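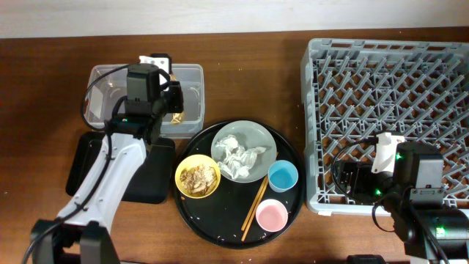 *Clear plastic bin on a wooden table, gold-colored wrapper inside*

# Can I replace petition signatures after I've already filed?

**Tamara Prokopenko**

I'm running for city council in Trumby, first time doing anything like this. The seat is at-large and nonpartisan. The candidate packet says I need 535 valid signatures from registered voters in the city. I turned in my petition sheets early because I wanted to get it over with, and the clerk's office gave me a stamped receipt.

Since then a friend who ran for school board in Nemel looked at my copies and found two problems. One sheet has several people who live on the Nemel side of Dukora Road. They have a Trumby mailing address but they don't live in the city. On another sheet, the woman who circulated it for me signed the statement at the bottom but forgot to fill in the date. 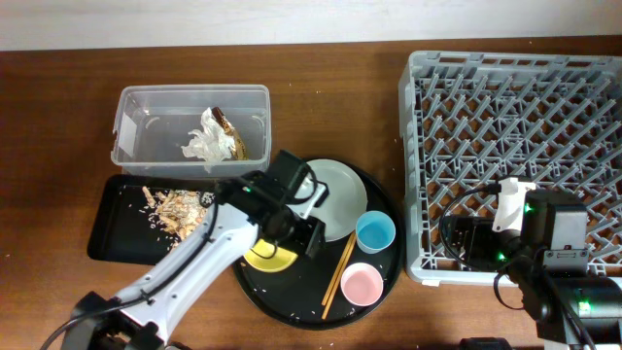

I have a cushion of 33 over the minimum, so maybe the out-of-city people don't sink me. But if the whole undated sheet gets tossed, that's another 12 and it starts to feel tight. The filing deadline is still 7 days away. The packet says nothing about what happens if you want to add more sheets after you've filed. It has a page on withdrawing and a page on challenges, and that's it.

So what I need to know:

- Can I file extra sheets before the deadline, or is my first filing the only one that counts?
- Can my circulator go in and add the missing date?
- Do I bring this up with the clerk, or does that just invite them to look harder at my petition?

I've got two people who can help me knock on doors in the evenings. I would rather know before I send them out.

**Anju Nigam**

I've helped on four council races in Medve County, one of them in Trumby. I'm not a lawyer and the rules do change between cycles, so check everything here against the current packet.

On adding sheets: when I worked on the Trumby race, we filed in two batches. The clerk took the second batch as a supplemental filing and stamped it separately. The important part was that it came in before the deadline, and that the sheets were numbered to pick up where the first batch stopped. If your last sheet was 28, the first new one is 29. Don't start over at 1. Some places do treat the first filing as final, so call and ask in exactly these words: "Do you accept supplemental petition sheets from a candidate who has already filed?" Then ask them to email you the answer.

On the date: do not have your circulator write on the original. Once a sheet has been stamped in, it's a public record and changing it can get both of you in real trouble. What we were told was that a circulator could sign a separate affidavit saying when she collected the signatures, and that it would be kept with the sheet. Whether it would hold up if someone filed a challenge, I can't tell you. I would assume those names are gone and replace them.

The same people can't just sign again on a new sheet without you asking first. If someone's name shows up twice, the usual practice is to count one and strike the other, but I have seen both get struck. New signers are safer.

On the clerk: call them. They check every name against the voter file whether you call or not — they aren't going to look harder because you asked about a form.

A few things for your door knockers:

1. Get a current walk list from the county. It shows who is registered inside the city limits, so the mailing address problem goes away.
2. Have people print their name next to the signature, even if the form makes it look optional.
3. Fill in the circulator statement at the end of the night, before the sheet leaves their hands. Date included.
4. Keep a photocopy of every page, front and back.

For the count, I always wanted a fifth more than the minimum. You're well short of that. Two people going out a few evenings can fix it.

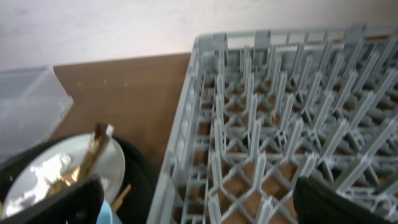 ### More answers

**porchlight_ed**

What state are you in? It makes a big difference. Where I live you get one shot and that's the end of it. My brother-in-law was knocked off the ballot for a township seat over a staple. The pages had come apart and been stapled back together, and the other side argued that it wasn't the same petition anymore. They won too.

Also the petition is the easy part. Wait until you have to do the finance reports.

**Anju Nigam**

The staple thing is a rule in some states, where the petition has to be bound when it's filed. The Trumby packet asks for loose numbered sheets, or it did the last time I saw one. Worth a look at the front page of the packet, under how to assemble.

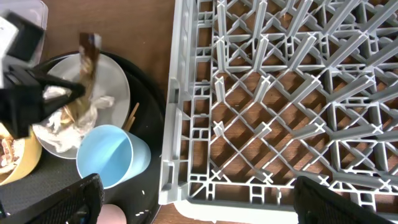 One more point I left out earlier. There's a challenge period after the deadline, and anyone who is a registered voter in the city can file one. If you get a notice, read it the same day. The time to respond is short, and it starts when the notice is sent, even if you don't open it until later. Put an email address on your filing that you check every day.

**Tamara Prokopenko**

Thank you both. I called at 9 this morning. The deputy clerk said supplemental sheets are fine up to 4:30 on the last day, numbered in order like Anju said. She is sending it by email. She also said no changes to the original sheets, and that she has an affidavit form for the date but couldn't promise me it would save the sheet.

I asked about the Dukora Road people and she said the city line runs down the middle of the road, so the even house numbers are in and the odd ones are out. I'm going back through my copies tonight with that. The walk list can be picked up at the county office and I need to bring a signed request form, so that's tomorrow.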